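Lolico opens orders for hand-held gripper kit

Prillstead firm Lolico has put its hand-held gripper kit on general sale, after a long spell of lending it out to local workshops. Orders opened Thursday. Price is 1152 for the full set, 90 for a spare pair of fingers, delivery extra if you're outside the county.

The kit is a two-fingered gripper you work by hand, with a camera on it. You do the job yourself – picking, tidying, packing, whatever – and the recording goes off to train a robot arm to do the same. No arm needed on site, which is the selling point for small firms that haven't got one and aren't ready to buy.
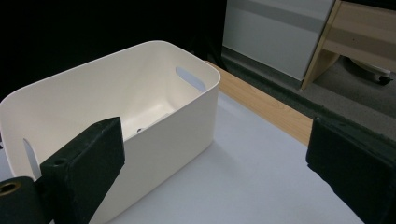 Lolico is also selling a task service alongside. Customers send in a list of jobs, Lolico's own staff record them on a bench in Prillstead and send back the files. Smallest order is 100 recordings per job, with a cheaper rate from 500 up. Household and stockroom jobs only for now. Nothing with liquids, nothing with glass.

Early word from users is decent but mixed. Malabanan, the parts supplier out on the ring road, had a set on loan and has ordered two more. Its packing team liked the weight and the grip, less keen on the charging lead, which is short and stiff. They also wanted a left-handed version. Lolico says thats being looked at, no date.

Rival firm Havari does a similar kit for less, but you have to sort the recordings out yourself and the software is a seperate purchase. Havari told us a new model is due in November and wouldn't say more.

Loan sets still out should go back to Lolico by the end of the month, or can be bought at a reduced price. Demo mornings at the Prillstead unit from 9.30am, booking needed. Parking is round the back.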